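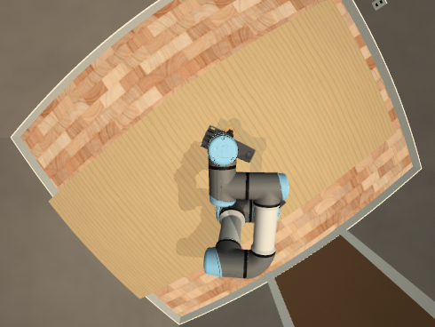 Can it put the toys away yet?

The woman who runs the simulation side of the Talivero project works from a sunroom in Jerutwood, and she had the kettle on before I'd got my boots off. I wanted to know, as every tired parent does, when a machine will tidy my living room.

"Oh, not this winter," she said, laughing. "We practise in simulation, on a computer-drawn table, and we've done 2,719 runs there. Picking up a little number block is the whole job, and some days it's plenty!"
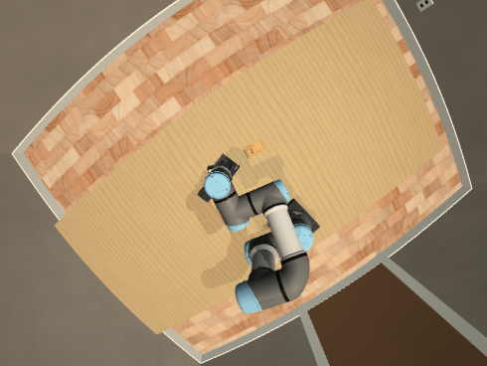

She'd come over from Skarine, where she spent years on warehouse shelving, and she told me (over a second cup, and a very good date square) that shops are the kinder place to start. "A shelf stays where you put it. A kitchen at 5 p.m. doesn't."

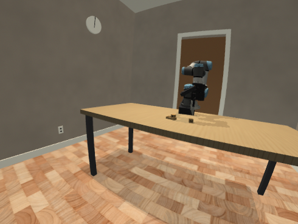
The arm at its simulated table, with the clock on the wall to the left.

So what's the hard part? "Getting the fingers lined up on either side of something small," she said. "You and I do it while we're talking about something else. I'd want almost 300 different rooms behind us before I let it near anyone's good dishes."
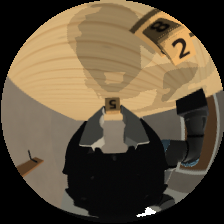 And laundry? She looked at me quite kindly and passed the milk. "Ask me again after socks."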